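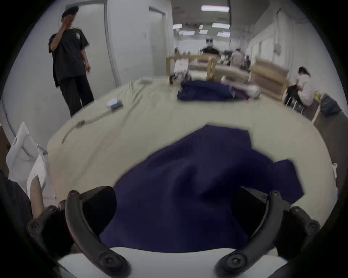

*Fig. 1. Navy cloth held between the fingers of the hand-held gripper.*

**Cistau garment handling: progress report, work package 2**
Period: to the end of August
Prepared for: Cimden programme office
Prepared by: Lodhi, demonstration team

## 1. Status

Recording of folding demonstrations is under way at the Cleseck site. The target for this work package is 2,000 accepted episodes across all garment classes. We are behind the plan on long-sleeved tops and ahead of it on trousers. No change to the end date is requested.

All demonstrations are given by hand. The operator holds one gripper in each hand and folds the garment as the arm pair is later expected to. Remote control of the arms was dropped at the end of work package 1, as operators were too slow with it and tended to lift the cloth too high before each fold.

## 2. Task definition

The long-sleeved top is the hardest class in the set. The agreed sequence is:

1. Spread the garment flat, hem away from the operator.
2. Fold the first sleeve in along the body.
3. Fold the second sleeve in the same way.
4. Bring the hem to the neckline.
5. Square the edges and release.

Steps 2 and 3 may be done in either order. An episode is accepted only if both grippers have released and moved clear of the cloth before recording stops. Re-grasping is allowed, and we keep it in the data, provided the operator does not touch the garment with bare fingers.

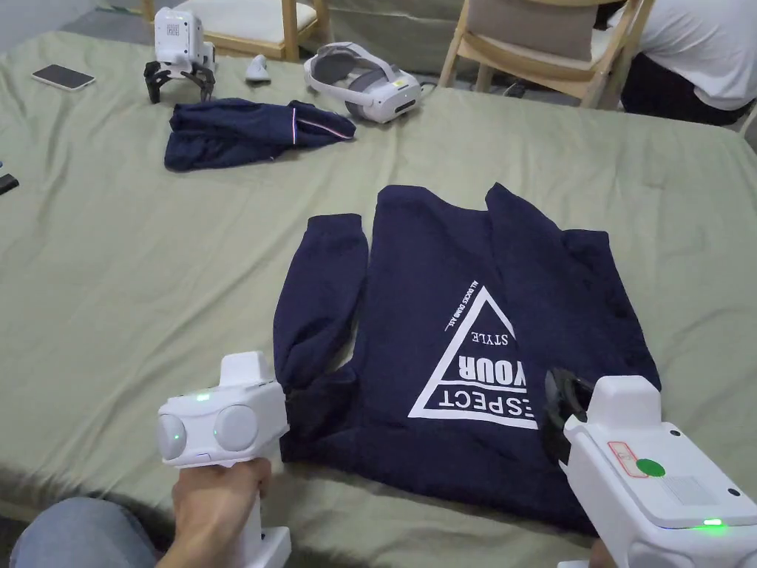

*Fig. 2. Sweatshirt on the table with one sleeve folded inward, a gripper at each side.*

Most rejected episodes for this class fail at the sleeve. The cuff bunches, the operator pulls it straight, and the body of the garment shifts on the cover. Operators have been told to hold the body with the second gripper during the pull. The written instruction was amended in the middle of the period, and episodes recorded under the old wording carry a separate tag so that they can be left out of training if required.

Printed garments were added at Cimden's request. The first models were trained on plain cloth only and placed their grasp points poorly when a large print crossed the chest. We do not yet have a result for the mixed set.

## 3. Recording set-up

Tables have fabric covers. Bare tops were tried early on and gave too little friction, so thin garments slid during the hem fold. The covers do wrinkle, and the wrinkles show up in the tracking as small height errors near the table edge. They are to be smoothed at the start of each block.

A block is 20 episodes, after which the operator rests and the grippers are checked. The check covers finger alignment, the indicator lights and the clock offset between left and right units. A block is discarded if the offset has drifted beyond the limit in the Cistau recording note. This happened twice in the period, both times on the same pair, and that pair has been withdrawn.
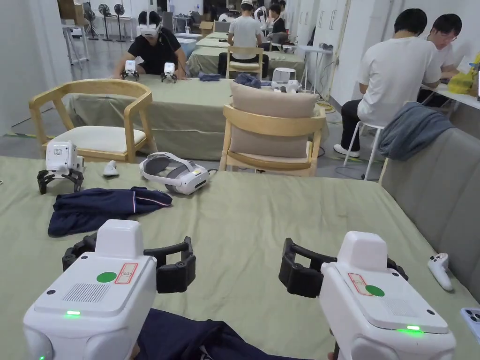 *Fig. 3. Recording area, with the grippers held over the near table.*

## 4. Issues

- **Finger pads.** Wear is uneven between left and right units. Spare pads have been ordered, with delivery quoted at 14 working days.
- **Dark cloth.** Fold edges on navy garments are hard to label from the head view. The wrist views are better, and labellers now use them first.
- **Upload.** The evening transfer from Cleseck overran on several occasions. Starting it at 18:00 has helped.

## 5. Next period

- Complete long-sleeved tops, plain and printed.
- Run the first arm trials on trousers with the current model.
- Send Cimden the revised acceptance rules for comment before towels are started.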